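# Zuradlow

Hand and wrist recordings of household chores, made on a home-built glove rig. The repo holds the recording code, the mount files for 3D printing, and the session index. The recordings themselves are too big for git; see "Getting the files".

Last updated 6 February 2023. Maintained by Tassanee Wiriya and Chalerm Ongart.

## Status

Working, with rough edges. The recorder is stable. The replay tool (`zuren`) runs but drifts on long sessions, and the arm it is meant to drive is still missing its second wrist joint. We plan to freeze the file format in April. Until then, field names may change.

## What you wear

- Two thin black work gloves, one size larger than you normally take
- One VR controller per hand, screwed to a printed plate on the back of the glove
- One tracker per wrist on a strap
- A head camera, wide lens, tilted down

The controller gives us the back of the hand. The wrist tracker is there for the moments when the controller drops out, mostly when one hand passes over the other. Finger positions are not recorded. We tried bend sensors on an early pair of gloves and the solder joints kept failing, so that code has moved to `attic/`.

The tracker cable should run down the inside of the forearm toward the elbow, with a loop of slack before the first tie. Without slack it pulls on the strap and the wrist offset shifts in the middle of a session.

## Contents

| Chore | Sessions |
|---|---|
| Ironing | 43 |
| Folding | 40 |
| Wiping a table | 7 |

Sessions are cut into clips, 1,256 in all. A clip starts when a hand first touches the tool or the cloth and ends when it lets go. Clips were cut by hand, and the two of us do not always agree on where "lets go" is – treat the end times as soft.

Each session folder contains:

```
head.mp4 head camera video
left.csv left controller pose
right.csv right controller pose
wrist_l.csv left tracker pose
wrist_r.csv right tracker pose
clips.json start and end times, chore label
notes.txt anything odd, free text
```

Poses are position in meters and rotation as a quaternion, w first. All the CSV files share one clock. The video has its own, and the offset is stored in `clips.json` under `video_offset`. Add it to the video time, don't subtract it. We got this wrong ourselves in the first batch and had to redo the cuts.

## Setting up a session

1. Start the tracking software and wait until all four devices show green.
2. Put the gloves on and tighten the wrist straps. Trackers go on the outside of the wrist.
3. Lay both hands flat on the table and run `calibrate.py`. Hold still until the beep.
4. Start `record.py --chore ironing` (or `folding`, `wiping`).
5. Clap once where the head camera can see it.
6. Do the chore at your normal speed.
7. Press Esc to stop. Write `notes.txt` before you take the gloves off, or you won't write it.

If a controller turns orange during a session, keep going. The recorder marks the gap in the `valid` column.

## Ironing notes

Ironing is the chore we care about most and the hardest to record well. One hand holds the iron, the other holds the cloth, and both are close to the table where tracking is weakest. Raising the base stations helped more than any software change we made.
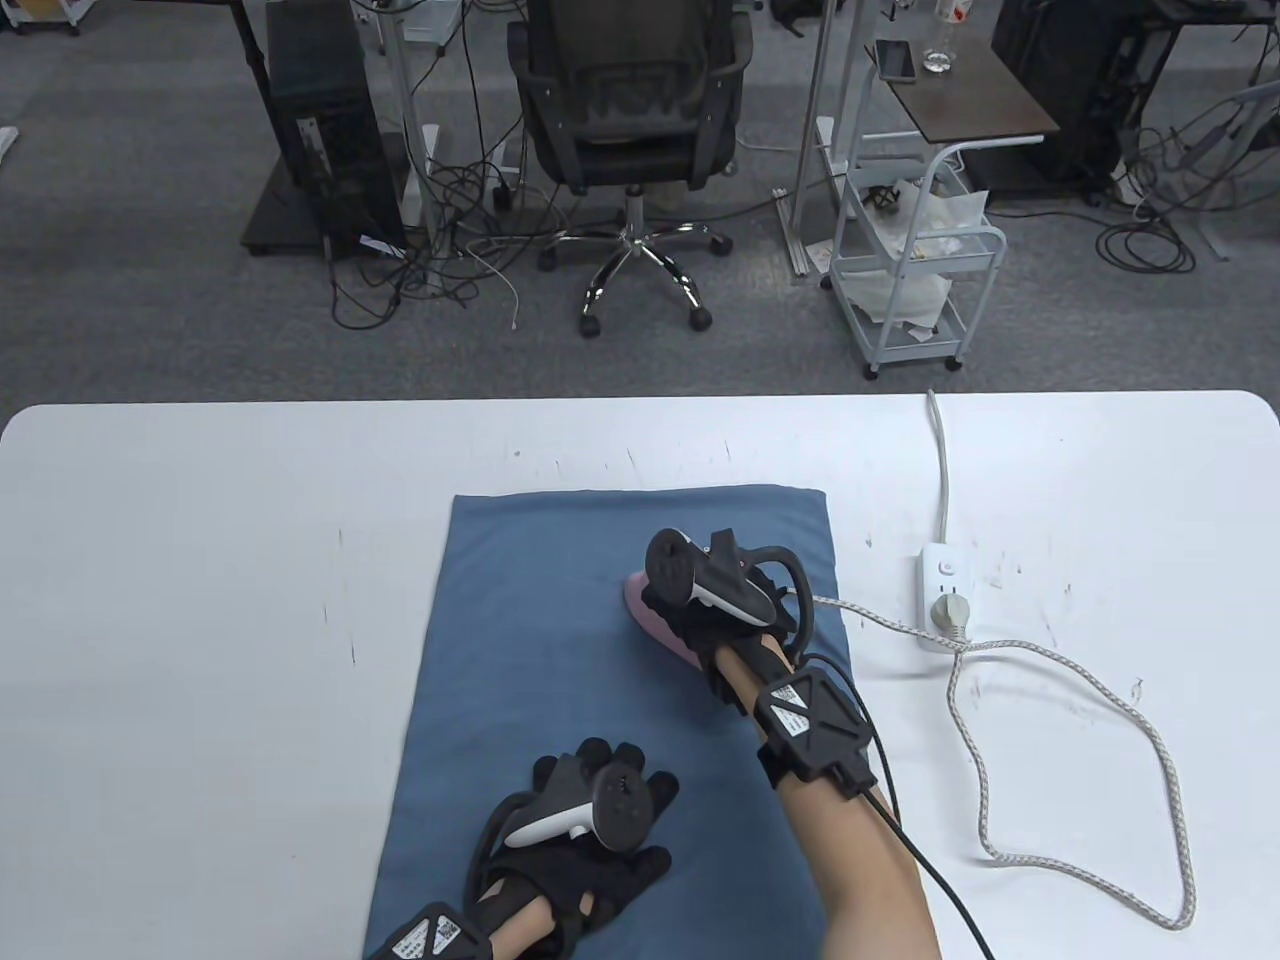 Keep the power cord on the same side as the hand holding the iron. When it crosses the cloth it catches, and you end up with a jerk in the pose data that looks like a real movement. The same goes for the tracker cables. Chalerm's filter in `smooth.py` removes the worst of these, but it also flattens quick turns at a seam, so it is off by default.

Do not switch hands in the middle of a clip. Stop, set the iron down safely, and start a new one. The gloves are not heat gear, and the printed plates will soften if they touch a hot soleplate.

## Known problems

- Sessions recorded before the base stations were raised have more gaps. They are tagged `low_base` in the index.
- Left and right are swapped in two folding sessions. The index has a `swapped` flag; the loader handles it, a plain CSV read does not.
- `zuren` loses about a frame a minute against the video. Cause unknown.
- There is no force or temperature data anywhere in the set.
- Both of us are right-handed. A left-handed wearer would be very welcome.

## Getting the files

Open an issue with the title "data request" and say which chores you want. We mail a drive or share a link, depending on size. Video has house background in it, so please don't repost it.

## License

Code is MIT. Mount files and pose data are CC BY 4.0. Video is for research use only.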